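Vacuum hold-down losing parts on small nests, Drallik router

elazaridis
Shop is in Midstead, mostly cabinet doors. We run a Drallik 442 with a single pump and 2 zones. Full sheets hold fine. Once the nest gets down to small parts, the last few shift on the final pass.
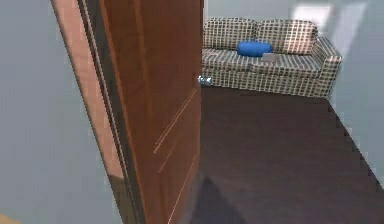

Spoilboard is MDF, surfaced on the top face only. Edges are raw. Compression bit, full depth in one pass. Gauge drops as the kerfs open up.

giannak_router
Seal the edges. Raw MDF leaks sideways the whole time the pump is on. Two coats of anything that fills the pores. And surface the bottom face too – the factory skin is denser than the core and chokes flow.

Diramance_tech
Agree on the skin, less so on the edges. Edge leakage is constant, and your full sheets hold. The problem is open kerf. Leave an onion skin on the small parts and clean up with a second pass at reduced feed.

giannak_router
Second pass adds cycle time on every sheet. Sealing is done once per board.

Diramance_tech
Only flag the small parts for it. Our post does it by part area.

S. Chrysikopoulos
What order are they cut in? Small parts should go first, toward the middle of the sheet, while vacuum is still high.

elazaridis
Order was set to shortest travel, so small ones were going last. Changed that and resurfaced both faces. Ran 2 sheets, no movement. Edges still raw, will seal the next board.

giannak_router
Post the gauge readings when you do.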